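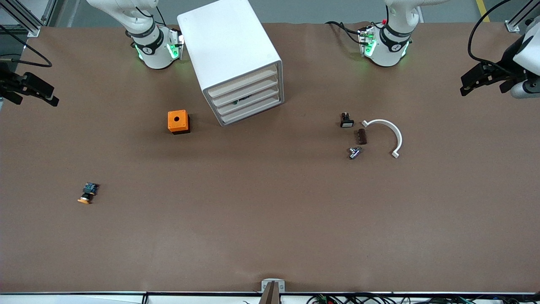
Alton police records system changes over on 2020-04-13

The Alton Police Department will move its reports, evidence log and dispatch notes from the present records system to a new one, supplied by Flurkulico, on 2020-04-13. The old system will stay available to staff in read-only form until the end of August. Residents will see some changes in how reports are requested and how case numbers are written.

The present system was installed in 2000. It was built for a single station with a small number of desk terminals, and it has been extended several times to cover patrol car computers, the property room and the shared dispatch center with Wirton. Each extension was written separately. An officer who takes a burglary report now enters the address once for dispatch, again for the report and a third time if property is logged. The three entries are not checked against each other, and mismatches are found only when a clerk or a prosecutor looks at the file.

In the new system the address, names and times are entered once, at the point the call is created, and carried forward. A change made later in one place appears in the others, with the earlier version kept and the name of the person who made the change recorded beside it.

Case numbers

Cases opened before the changeover keep their present numbers. New cases will have a two-digit year, a letter for the agency (A for Alton, W for Wirton) and a five-digit sequence. Letters from the department will carry the new format at the top right. Insurance companies that ask for a case number will accept either form, but the number should be copied exactly, including the letter. Leading zeros are part of the number.

Requesting a report

The records counter remains at the side entrance of the station on Renaud Street. Requests may be made at the counter, by mail or through the form on the city website. The form has been shortened. It asks for the case number if known, the date and place of the incident, the requester's name and a return address or email. The driver's license number is no longer requested on the form. Identification is checked when the report is picked up, or by a copy sent with a mailed request.

Crash reports are normally ready in five working days. During the changeover the records unit expects some of them to take longer, mainly those in which a supplement has been filed by a second officer. Requests already submitted do not need to be sent again. A second request for the same report creates a second entry in the queue and both must be closed by hand.

Fees are unchanged. A party to a crash may have one copy without charge.

What is being moved

All case files from the past 17 years will be transferred. Older files are on paper or film and will stay where they are, with an index entry in the new system giving the box number. A trial transfer was run in two parts over the winter. In the second part, 139 files were rejected by the import program. Most had a closing date earlier than the opening date, usually from a mistyped year. The others had an officer number that no longer matched anyone on the roster. The records unit has corrected these by hand against the original reports, and the corrections are noted in each file.

Photographs and audio attached to cases are transferred separately from the text. They are copied, compared with the original by checksum, and then linked to the case. The originals are not deleted after the comparison. They will be kept on the old storage until the department has written approval from the county prosecutor to remove them.

The property room holds 1536 items under the present numbering. Each is being given a new barcode label, placed next to the old tag without covering it. The old tag stays on the item for as long as it is held. Officers who sign items in or out before labeling is finished will scan the old tag and write the new number on the sheet.

"The label work is slow and it should be," said Beril Karakaya, the records supervisor. "Every item gets picked up, read out, labeled and put back on the same shelf. If the number read out does not match the list, we stop and find out why before the next one."

People waiting for the return of property may still make an appointment. Bring the property receipt. If the receipt has been lost, the clerk can search by name and case number, which takes longer at present because two lists must be checked.

Dispatch on the day

Emergency calls are not affected. The 911 phone equipment is separate from the records system and is not being changed. The dispatch screens will be down between 2 a.m. and 5 a.m. on the day of the changeover. During those hours dispatchers will log calls on paper cards and send units by radio, as they do during any planned outage. The cards will be entered afterward and marked with the time of the call and the time of entry.

One extra dispatcher and one extra sergeant will be on duty for the period. Wirton will run the same procedure from its own desk. If the new screens are not working by 5 a.m., the old system will be brought back for the day and the changeover tried again at a later date, to be posted on the city website.

The non-emergency line will be answered as usual, but callers asking for the status of an existing case during those hours will be asked to call back.

Training

Patrol officers receive eight hours of training in two sessions. Records and property staff receive 24 hours. Sessions are held on shift where staffing allows. Lieutenant Faustine Bodin, who manages the schedule, has asked supervisors to send in any remaining conflicts by the end of the week. Officers on leave will complete the sessions before their first shift back and will not have a login until they do.

Patrol car computers are being updated one car at a time at the city garage. The update needs a wired connection and takes less than an hour per car.

Public crime summary

The weekly summary of calls printed in this newsletter is drawn from the records system. The categories will change slightly. "Suspicious circumstance" is split into person, vehicle and other. "Assist citizen" and "assist agency" become separate lines. Counts in these categories should not be compared directly with earlier issues. The summary will be left out of the next issue and will return in the one after, covering both periods.

Questions about a report or a fee go to the records counter. Questions about property held by the department go to the property clerk, by appointment.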